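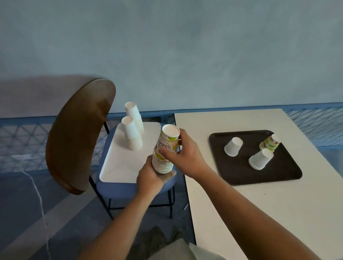
*2 min read*

29 April 2019

Cups, cups, cups. I swear I've handled more paper cups today than in the rest of my life put together, and I worked two years in a hospital canteen!

The supplier sent the wrong mix again. I asked for plain white because it's nearly winter and we're doing soup at the Kilomwood open day, and what do I get? Some plain white, yes, and then a great pile of leftovers with SUMMER on them in big curvy letters, all lime green and pale orange fruit. Pretty, I'll give them that. Rónán reckons people won't care what colour their pumpkin soup comes in. Zainab reckons they will, and that she for one would feel strange drinking it out of a fruit salad. I'm with Zainab but we've paid for them now, so fruit salad it is.

Anyway, I wanted the white ones and the fruity ones kept apart, and there was paper everywhere on the big table, so I put the white stacks on the white board and the board on the blue chair (the one with the big brown curved back that Mum always said looked like a slice of moon). It overhangs a bit at the front. Rocío walked past, looked at it, looked at me and said nothing, and I could hear every word of it.

The order was for 400. Wilson went through the lot while I was on the phone and got 481, so either they were generous or he lost his place when the kettle went. I'm not checking. If there are extras they can go in the cupboard until August, when Yolotzin has her thing at the hall and will want something to put the juice in. She'd love the fruit ones, come to think of it. Must ring her.

Spent 15 minutes looking for the lids. They were under my coat.

I do like a stack of cups, though. There's something about getting one hand under the bottom and the other around the top and moving the whole tower along in one go. Made me feel very capable for a woman who forgot to buy bread this morning.

Tomorrow: bread, ring Yolotzin, ask Rónán about the second urn (he says his brother has one, but he said that last year too). And find out who's doing the leeks. If it's me, I need to know before dinnertime, as I'm not standing at that sink at ten at night again.

Feet sore. Leftover lasagne for tea, ate it out of the dish. Bed.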